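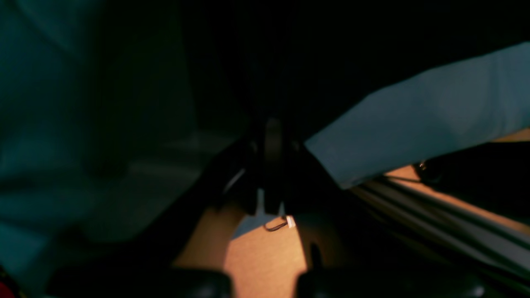
Section 4: Setting Up and Using Your Flomeo Beard and Hair Trimmer

Before you start

Charge the trimmer fully before its first use. From flat, this takes 78 minutes. The light on the handle blinks while charging and stays on when it's done. If it blinks orange and white by turns, the plug isn't all the way in, however firmly you believe you pushed it.

You will need a mirror, decent light, and a comb of your own. The comb supplied is for cleaning the blades and will do very little for your hairstyle.

4.1 Fitting a guard

1. Switch the trimmer off. The slide lock stops it starting in your hand, but only if you use it.
2. Choose a guard. The length in millimetres is moulded on the back. If you are unsure, pick the longest one. You can go shorter later, and the reverse takes weeks.
3. Hook the front lip of the guard over the blade teeth.
4. Press the back down until it clicks.
5. Tug it gently. If it comes off now, be grateful and repeat steps 3 and 4.

Caution: A guard that is only half on will fall off partway through a stroke, usually above an ear. Check it each time you change lengths.

4.2 Trimming a beard

1. Wash and dry the beard. Wet hair sits longer than it is, and you will take off more than you meant to.
2. Comb it downward, the way it grows.
3. Set the dial to speed 1. Speed 2 is for thick growth and confident people.
4. Start under one ear and work toward the chin in short strokes.
5. Do the other side the same way, then stop and look. Most lopsided beards come from evening up a beard that was already even.
6. Take the guard off to tidy the neckline. Keep the line above the Adam's apple and well below the jaw.

Note: The moustache is best done last, with the mouth closed. 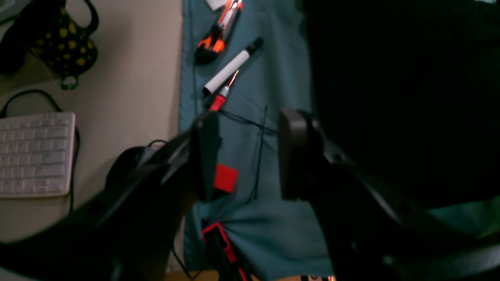
Small tools set out on a cloth.

4.3 Cutting hair at home

The wide head (part 224) clips on in place of the beard head. Turn it a quarter to the left to remove it, a quarter to the right to lock it.

1. Put a towel around the shoulders and a sheet on the floor.
2. Begin at the back with a long guard and move upward against the growth.
3. Rock the trimmer away from the head as you reach the crown. This leaves a soft blend instead of a shelf.
4. Drop one guard size for the sides, if you want them shorter.
5. Leave the top for scissors unless you want it all one length.

Caution: Do not use the trimmer on broken or sunburnt skin. Do not cut your own fringe at 11 pm before a wedding. The first of these is a safety warning.

4.4 Cleaning and oiling

1. Switch off and unplug.
2. Lift off the head and tap out the hair. Brush whatever is left toward the teeth.
3. Rinse the head only. The handle is splash-proof — a full sink is more than a splash.
4. Let the head dry, then put one drop of Kudora blade oil at each end of the teeth.
5. Run the trimmer for ten seconds and wipe away the extra.

Note: Cooking oil is the wrong colour, the wrong thickness and, after a month, the wrong smell.

4.5 If something goes wrong

Pulls instead of cutting: oil the blades. If it still pulls, replace the head (part 589).
Stops mid-trim: charge for five minutes, which gives enough power to finish the other half of your face.
Rattles: the head is loose. Refit it as in 4.3.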